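Home Features Shop Floor Reviews Back Issues Subscribe

The Arm That Learned to Clear a Table, Sort Of

Tredada sells a promise. Buy one arm, bolt it down, load the company's software, and by the end of the shift it will be picking up dishes it has never met. I have heard versions of this for years, so I asked to watch the setup instead of the demo.

Lachlan Donnelly let me. He looks after the cell at Dastovar, a small outfit that wants to rent table-clearing arms to canteens, and he has the tired good manners of a man who answers for somebody else's brochure. "By the end of the shift" took him over 40 working days.

Most of that went on things the brochure skips. The base has to be told where it is. The gripper has to be told where its own fingertips are, and the number that came with it was off by 4 millimeters. That sounds like nothing until you try to pinch the rim of a bowl. Donnelly found the error with a steel pin and a lot of patience. The software, which is supposed to notice this kind of thing, reported that all was well.

Then there is the rehearsal. Before the real arm moves, every new routine is run on a simulated one, in a made-up room full of made-up clutter. Cosmin Stoica builds the rooms. He likes to load them with things that have no business near a dinner table, on the theory that a canteen will do worse.

"If it only ever sees plates, it only knows plates," he told me. Fair enough. But a simulated jug has no grease on it, and I have yet to see one roll off and break. Stoica agrees with the first part and says he is working on the second.

In the room he opened for me, the gripper hung just above a white sauce boat, with a bowl and a stockpot close by on the right. A kettle and a toy barrel on wheels took up the middle of the table. It is a hard reach, and I'll give him credit for not picking an easy one.

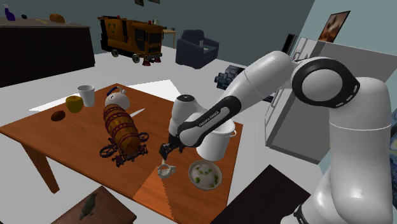 What it costs to keep one going

Donnelly rechecks the fingertip position every morning, which takes 45 minutes when it goes well. He swaps the finger pads when they start to shine. Two cables have already been replaced -- both at the wrist, both covered under warranty, both after an argument.

None of this appears in Tredada's figures for labor saved. I asked Donnelly whether he would put the arm in a canteen today. He said he would put it in one if he could go along with it.

Contact the editors | Copyright Drunoleo Magazine | Back to top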